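Teaching by hand or teaching by remote? Cloth folding at home

Home Robotics Board > Teaching and Demonstrations

marchbank_tea
Posted 2022-10-16

Hello all, long-time reader and very occasional poster. I've been trying to teach my arm to pick up and fold cloths and small bits of clothing, and I've reached the point where I need wiser heads than mine. Up to now I've done everything by remote control, sitting at the desk with the Jolturer handset and steering the arm while I watch it on the screen. I've got 83 goes saved and I'd only want to keep half of them. The rest are me missing the corner of a tea towel, swearing gently, and coming round for another try.

A chap at our Metton meet-up swears by the hand-held way, where you hold the gripper yourself and just do the job with it, no arm in sight. Is it worth changing over? I'd rather ask now than in November when I've saved another few hundred!

pudding_lane
I changed over last winter and I wouldn't go back, I really wouldn't. With the remote I could manage 15 good folds in an evening, and I'd get up from the chair with a neck like a plank. Holding the gripper myself I have 413 from one long rainy weekend (admittedly with a great deal of tea). You feel the cloth through your fingers, that's the big thing, and you stop pinching it as though it might run away.

Cludov
I'm going to be the grump here, sorry pudding_lane. My trouble with hand-held is that you teach it things your arm can't do. My wrist will happily turn over and reach behind a cushion, and the robot's wrist gets halfway and stops dead. I threw away a whole box of demonstrations that way. With the remote, if the arm can't reach, you find out there and then.

pudding_lane
That's fair, and it caught me out too at the start. I stood the arm next to the table and practised copying how it moves before I saved a thing. Slow elbows! After a week it felt quite natural.

ottoline_wires
Can I put in a word for the place you do it in as well? We started on a nice bare table and got lovely results, and then the arm was hopeless the moment it met a real bed with a real quilt on it. So now everything gets done where the washing lives, with other clothes heaped up nearby and patterned fabrics underneath, and one of us reaching in and out while the other is working. It's slower and you do bump elbows. 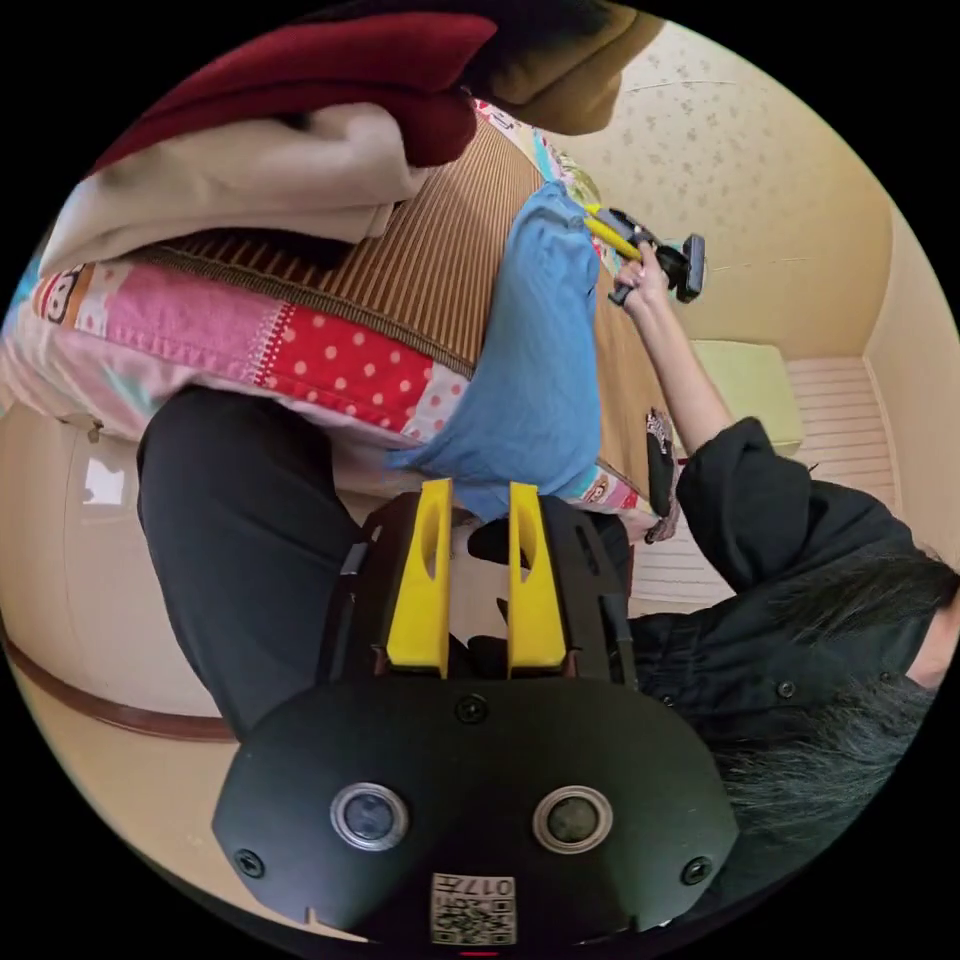
We also swap over halfway through, because the two of us go at a cloth quite differently. I like to come down from above and take a good big pinch, and my other half sneaks in from the side and lifts an edge. I was worried that mixing the two would muddle the poor thing, but we trained on 2,496 goes from both of us together and it did better on the bed than it had with mine alone. I was a tiny bit put out.

Cludov
Mixing people I'm all for. I'd still save a few by remote at the end, on the arm you mean to use, and see whether it helps. I do mine with the Marchal software and it takes both kinds without a fuss as long as you label which is which.

ottoline_wires
Oh, we label ours by who did it but not by how. Might steal that.

marchbank_tea
This is all so helpful, thank you. I think I'll try hand-held for the bulk and keep the handset for a smaller batch, so you can both be right. One more daft question: when you fumble a pick-up, do you stop and start again, or carry on and let it see you put it right?

pudding_lane
Carry on, if it's a small fumble. It needs to know what to do when the corner slips. If you've dropped the lot on the floor, bin it.

Cludov
Agreed, for once. Do save the fumbles in their own folder though, so you can take them out again if it starts copying the wrong bit.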